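How to keep buns fresh in a mini fridge

I love a mini fridge! Mine is a little Brurberg that sits on a table with a checkered cloth, and cream buns do beautifully in it if you follow a few steps.

1. Let the buns cool for 25 minutes before they go anywhere near the cold.
2. Put each one on its own saucer. Dinner plates hog the whole rack.
3. Open the door all the way, so you're not tilting anything to get past it.

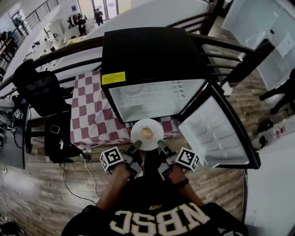
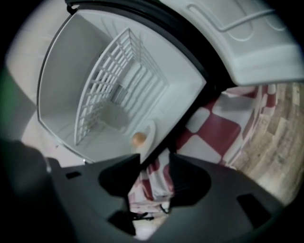 4. Leave a gap at the back, where buns can freeze solid (I've lost a few favourites that way).
5. Shut the door gently and leave them for up to 11 hours.

Bring them out while the kettle boils. They taste so much better once the chill is off!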